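2023-01-21, Susberg bench

Basket chore again, wrist view on. The question for this month is still whether the arm can tidy a shelf without a person standing by. Going by today, no. It gets through towels fine when the light is even. Baskets are harder - the planner likes a clean rim and a weave gives it too many edges.
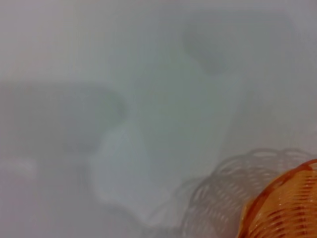

Left the grip force at 40 and changed only the approach angle. Want 3 clean runs in a row before we move to the Findard shelf. Ratanaporn build goes on Monday, old one stays on the spare drive. Still to do: rerun log 767 with the new depth filter, order finger pads from Sturner.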